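선거·투표 용품 > 기표대 > 접이식

Erneo 접이식 기표대 (2인용)

Erneo는 한 대에 2명이 등을 지지 않고 나란히 서서 쓰는 접이식 기표대입니다. 가운데 칸막이가 양쪽 기표 공간을 나누고, 좌우와 앞쪽을 가림판이 막습니다. 당내 경선, 조합장 선거, 입주자대표 선거, 학생회 선거, 주민투표 설명회의 모의투표처럼 하루나 이틀 동안 장소를 빌려 치르는 투표에 맞춰 만들었습니다. 제조와 판매는 Zulero가 하고, 운반 가방은 Drodby라는 이름으로 따로 나갑니다.

공직선거에 쓰실 분은 먼저 관할 선거관리위원회에 규격을 확인하시기 바랍니다. 저희는 공직선거용으로 어떤 인증을 받았다고 안내하지 않습니다. 단체 내부 선거라도 정관이나 선거관리규정에 기표소 관련 조항이 있으면 그 조항이 우선입니다. 가림막 높이를 숫자로 정해 둔 곳도 있고, "비밀이 보장되는 시설"이라고만 적어 둔 곳도 있습니다. 문의하실 때 해당 조항을 함께 보내 주시면 맞는지 안 맞는지 답을 드립니다.

구성

본체는 다리 틀, 기표판, 가림판, 칸막이로 되어 있습니다. 다리 틀은 접힌 상태로 출고되며 펼치면 걸쇠가 걸립니다. 기표판은 다리 틀 위에 얹고 아래쪽 손나사로 고정합니다. 가림판은 기표판 가장자리의 홈에 끼웁니다. 칸막이는 마지막에 위에서 내려 끼웁니다. 순서를 바꾸면 칸막이가 들어가지 않으니 이 순서를 지켜 주십시오. 조립 설명서는 기표판 뒷면에 붙어 있습니다. 종이 설명서를 따로 넣던 때가 있었는데 행사장에서 자주 없어진다는 말을 듣고 스티커로 바꿨습니다.

기표판 높이는 바닥에서 102cm입니다. 성인이 서서 쓰는 높이로 잡았습니다. 이보다 낮은 기표대가 필요하면 휠체어용 모델을 같이 주문하셔야 합니다. Erneo의 다리는 높이 조절이 되지 않습니다. 조절식 다리를 시험해 본 적이 있으나 접이식 틀과 같이 쓰면 흔들림이 커져서 양산에 넣지 않았습니다.

무게는 가방을 포함해 한 대에 14kg입니다. 성인 한 명이 들 수 있지만 계단이 있는 건물이면 손수레를 준비하시는 편이 낫습니다. 승용차 뒷좌석에 실을 때는 가림판을 먼저 눕히고 다리 틀을 그 위에 올리십시오. 반대로 쌓으면 가림판 모서리가 눌립니다.

표면은 흰색과 옅은 회색 두 가지입니다. 정당 색이나 후보 색으로 오해받을 만한 색은 만들지 않습니다. 경선에 쓰려는데 당 색으로 맞춰 달라는 요청이 종종 들어오지만, 같은 물건이 다음 달에는 다른 단체로 대여되기 때문에 받지 않고 있습니다. 단체 로고 스티커를 직접 붙이는 것은 괜찮습니다. 다만 기표판 윗면과 가림판 안쪽에는 아무것도 붙이지 말아 주십시오. 기표하는 사람 눈앞에 들어오는 면은 비워 두는 것이 맞습니다.

몇 대가 필요한가

가장 많이 받는 질문입니다. 선거인 수만 가지고는 답이 나오지 않습니다. 투표 시간이 얼마나 긴지, 투표용지가 몇 장인지, 사람들이 어느 시간대에 몰리는지를 같이 봐야 합니다. 오전부터 저녁까지 열어 두는 투표와 총회 중간에 한꺼번에 치르는 투표는 필요한 대수가 다릅니다.

총회장에서 한 번에 투표하는 경우를 기준으로 말씀드리면, 참석자가 200명이고 용지가 한 장일 때 저희는 보통 네 대를 권합니다. 여덟 명이 동시에 기표하게 됩니다. 용지가 두 장 이상이거나 후보가 많아서 용지가 길면 한두 대를 더 잡으십시오. 찬반 투표라면 줄여도 됩니다. 줄이 길어지는 원인이 기표대가 아니라 본인 확인 쪽에 있는 경우도 많습니다. 명부 확인 창구가 하나뿐이면 기표대를 늘려도 줄은 그대로입니다. 창구를 가나다순이나 동별로 나누는 것부터 해 보십시오.

하루 종일 여는 투표는 두 대면 되는 곳이 많습니다. 점심시간과 마감 직전에는 줄이 생깁니다. 이 줄까지 없애려면 대수가 크게 늘어나므로 감수하고 안내 인원을 한 명 더 두는 단체가 대부분입니다.

배치

기표대의 열린 쪽, 그러니까 사람이 서는 쪽이 벽을 향하게 놓는 것과 홀을 향하게 놓는 것 사이에서 고민을 많이 하십니다. 열린 쪽이 벽을 향하면 뒤에서 보일 염려가 적습니다. 대신 벽과 기표대 사이에 사람이 드나들 공간이 필요하고, 기표소 안에서 무슨 일이 생겨도 관리 인원이 알기 어렵습니다. 열린 쪽이 홀을 향하면 드나들기는 쉽지만 대기 줄과 거리를 둬야 합니다. 저희는 공간이 되면 벽 쪽을 권하고, 안 되면 홀 쪽으로 두되 바닥에 대기선을 표시하라고 말씀드립니다.

참관인 자리는 기표대 옆면이 보이는 곳이 좋습니다. 정면이나 뒤쪽은 피하십시오. 옆에서 보면 사람이 들어가고 나오는 것은 보이지만 기표 내용은 가림판에 가려집니다. 경선에서는 후보마다 참관인을 한 명씩 세우게 되는데, 의자를 미리 놓아 두지 않으면 참관인들이 서서 돌아다니게 되고 그 문제로 다투는 일이 생깁니다. 자리를 정해 의자를 놓고 배치도를 전날까지 각 후보 쪽에 보내 두십시오. 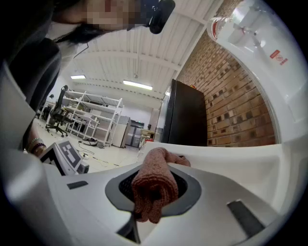 천장 카메라도 확인해야 합니다. 강당이나 주민센터 회의실에는 천장에 감시 카메라가 달린 곳이 많고, 위에서 내려다보는 각도에서는 가림판이 소용없습니다. 카메라 방향을 돌릴 수 있는지 건물 측에 물어보고, 안 되면 기표대 위치를 옮기거나 별매 상부 덮개를 쓰십시오. 상부 덮개는 빛이 통하는 천으로 되어 있어 안이 아주 어둡지는 않습니다. 그래도 조명이 약한 방에서는 답답하다는 의견이 있습니다. 창문도 같은 문제입니다. 특히 복도 쪽으로 난 유리 벽이 있는 회의실은 종이나 블라인드로 가리고 시작하십시오.

바닥은 평평해야 합니다. 다리 끝에 고무 발이 달려 있어 마루나 타일에서는 밀리지 않습니다. 잔디나 자갈 위에는 맞지 않습니다. 야외에서 쓰려면 바닥에 판을 깔고 바람이 없는 날에만 쓰십시오. 가림판이 바람을 받는 면이 넓어서 걸쇠가 걸려 있어도 넘어질 수 있습니다. 천막 안이라도 옆이 트여 있으면 야외로 보셔야 합니다.

투표함과 같이 쓰기

Erneo에는 투표함이 들어 있지 않습니다. 같은 회사의 Kongkaew 투표함과 색을 맞춰 두었지만 다른 투표함을 써도 아무 문제가 없습니다. 투표함은 기표대에서 떨어진 곳에 두고, 기표를 마친 사람이 용지를 접어서 나와 넣게 하십시오. 기표대 안에 작은 투표함을 두겠다는 분이 가끔 계신데, 그러면 한 사람이 여러 장을 넣는 것을 막을 방법이 없습니다.

Kongkaew는 봉인줄 고리가 앞뒤에 하나씩 있고, 투입구를 닫는 미닫이판이 있습니다. 봉인지는 단체에서 직접 준비하셔야 합니다. 저희가 찍어서 팔면 누구든 같은 봉인지를 살 수 있게 되므로 팔지 않습니다. 봉인지에는 선거관리위원과 참관인이 서명하고, 개표 전에 같은 사람들이 서명을 확인한 다음 뜯는 순서로 하시면 됩니다.

필기구와 기표 용구

기표판 오른쪽에 줄을 묶는 구멍이 있습니다. 왼손을 쓰는 사람도 닿도록 줄은 기표판 폭만큼 길게 매십시오. 기표 도장을 쓴다면 인주가 필요 없는 종류가 편합니다. 접은 용지의 반대편에 묻어나는지 본 투표에 쓸 용지로 미리 시험해 보십시오. 코팅된 용지는 잘 묻어납니다. 묻어난 표를 유효로 볼지 무효로 볼지는 개표장에서 정하려고 하면 늦습니다. 선거 공고를 낼 때 유효·무효 예시를 같이 붙여 두는 단체가 민원이 적습니다.

도장 대신 볼펜을 쓰는 단체도 많습니다. 이 경우 표시 방법을 하나로 정하십시오. 동그라미든 가위표든 하나만 정해서 용지 위쪽에 적어 두면 됩니다. 이름을 쓰게 하는 방식은 글씨로 누구인지 알아볼 수 있어 작은 단체일수록 권하지 않습니다.

휠체어용 모델

Erneo 낮은형은 한 사람용이고 다리 사이 간격이 넓습니다. 앞쪽 가로대가 없어 휠체어가 기표판 아래로 들어갑니다. 의자를 놓고 앉아서 쓸 수도 있으니 어르신이 많은 조합이라면 한 대를 같이 준비하십시오. 낮은형은 줄 맨 앞에서 가까운 쪽에 두는 것이 좋고, 들어가는 길에 문턱이나 전선이 없어야 합니다. 보조인이 같이 들어가야 하는 선거인이 있을 수 있으므로 옆으로 한 사람 설 자리를 남겨 두십시오. 보조인을 어디까지 허용할지는 규정에 미리 넣어 두셔야 합니다.

대여와 판매

1년에 한 번 쓰는 단체는 대여가 쌉니다. 보관할 곳이 마땅치 않은 단체도 마찬가지입니다. 해마다 두 번 넘게 쓰거나 지부끼리 돌려 쓸 수 있으면 구입이 낫습니다. 가격은 대수와 지역에 따라 달라서 견적으로 드리고 있습니다. 견적서에는 운송비와 설치비를 따로 적습니다. 설치를 직접 하시면 설치비는 빠집니다.

대여 예약은 투표일 14일 전까지 받습니다. 그 뒤에도 남은 물량이 있으면 나가지만 색을 고를 수 없습니다. 해마다 4월에는 총회와 학생회 보궐선거가 겹쳐서 물량이 일찍 찹니다. 날짜가 확정되지 않았더라도 가예약을 걸어 두시고, 날짜가 바뀌면 바로 알려 주십시오. 가예약에는 돈을 받지 않습니다. 투표율 미달로 재투표를 하게 된 경우에는 두 번째 대여의 운송비만 받습니다. 후보 사퇴로 무투표 당선이 되어 취소하는 경우에는 물건이 창고에서 나가기 전이면 전액 환불합니다.

일요일에는 배송과 회수를 하지 않습니다. 주말에 투표하고 바로 비워 줘야 하는 장소라면 회수 전까지 둘 곳을 정해 두십시오. 건물 로비에 두고 가시는 경우가 있는데 그사이에 없어진 물건은 대여하신 쪽 책임입니다.

판매품의 보증은 다리 틀과 걸쇠에 적용됩니다. 가림판 긁힘, 손나사 분실, 스티커 자국은 해당되지 않습니다. 손나사와 고무 발은 부품으로 따로 팝니다. 손나사는 여벌로 몇 개 사 두시는 것이 좋습니다. 철거할 때 제일 많이 없어지는 부품입니다.

보관과 손질

마른 천으로 닦으면 됩니다. 볼펜 자국은 물을 조금 묻혀 닦고, 도장 잉크는 마르기 전에 닦아야 지워집니다. 시너나 아세톤을 쓰면 표면이 뿌옇게 변하고 되돌릴 수 없습니다. 가림판은 세워서 보관하십시오. 눕혀서 위에 다른 물건을 쌓으면 휘고, 휜 가림판은 홈에 들어가지 않습니다. Drodby 가방에는 가림판용 칸이 나뉘어 있습니다. 젖은 채로 가방에 넣지 마십시오.

제품을 담당하는 사람은 Shireen Dlamini입니다. 규격, 정관 조항, 배치도에 관한 질문은 담당자가 직접 답합니다. 배치도는 손으로 그려서 사진으로 보내셔도 됩니다. 문 위치, 창문 위치, 콘센트 위치가 들어 있으면 답이 빨라집니다. 특정 후보나 진영에 유리한지 불리한지를 묻는 질문에는 답하지 않습니다. 선거 결과에 이의가 제기되어 기표대 규격 확인서가 필요한 경우에는 선거를 주관한 단체 이름으로 요청해 주십시오. 후보 개인에게는 확인서를 드리지 않고 공개된 규격표만 드립니다.

댓글

동대표3년차
작년에 네 대 빌려서 썼습니다. 조립은 쉬운데 칸막이를 먼저 끼웠다가 다 빼고 다시 했네요. 스티커를 끝까지 읽고 시작하세요.

물푸레
상부 덮개만 따로 살 수 있나요? 본체는 예전에 산 게 있습니다.

Zulero 담당
덮개만 구입 가능합니다. 예전 모델은 가림판 홈 모양이 다를 수 있으니 홈 부분 사진을 보내 주시면 확인해 드리겠습니다.

조합사무국
무게가 부담됩니다. 3층까지 계단으로 올렸는데 두 번은 못 하겠어요. 흔들리지 않는 건 좋았고 참관인들도 별말 없었습니다.

haneul_k
학생회 선거에 쓸 건데 200명 기준 네 대면 저희는 이틀 동안 여니까 두 대로도 되겠죠? 용지는 두 장입니다.

Zulero 담당
이틀이면 두 대로 충분할 것 같습니다. 수업 끝나는 시간에 몰리니 그때만 명부 확인 창구를 하나 더 열어 두세요.

느티나무
당 색으로 안 해 준다는 거 처음엔 좀 그랬는데 경선 치러 보니 흰색이 낫더군요. 상대 후보 쪽에서 트집 잡을 게 하나 줄었습니다.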